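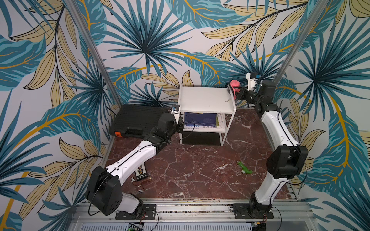
Vumero Sky Marshal, 15 cm action figure (Zimine series, wave two)

The Sky Marshal is the figure which collectors of the Zimine cartoon have asked us for since the first wave. He comes in his grey flight armour from the final season, with the torn cape and the short moustache. The sculpt is by Citlali Valdovinos, who also made the Harbour Witch, and the face is much closer to the cartoon than the old Cuevas version.

Articulation is good for this size. The elbows and knees are double-jointed, and the ankles tilt enough for a wide stance. The waist turns, but the belt limits it a little – please do not force it. The hip joints are stiff when new.

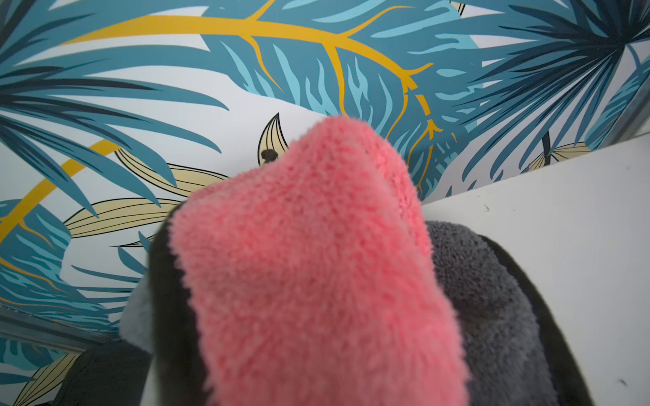 Included are two pairs of hands, a signal pistol, a map case and a clear display stand. The cape is soft plastic and can be removed by taking off the head first. His jet pack is sold separately, and it also fits the Vasar Pilot from wave one.

The colour of the armour is slightly darker than on the prototype shown at the fair in April. This run is limited to 2,297 pieces, each with a number under the left boot.

Price: $49, GST included. Free postage within Australia on orders over $100.
Not suitable for children under three years. Small parts.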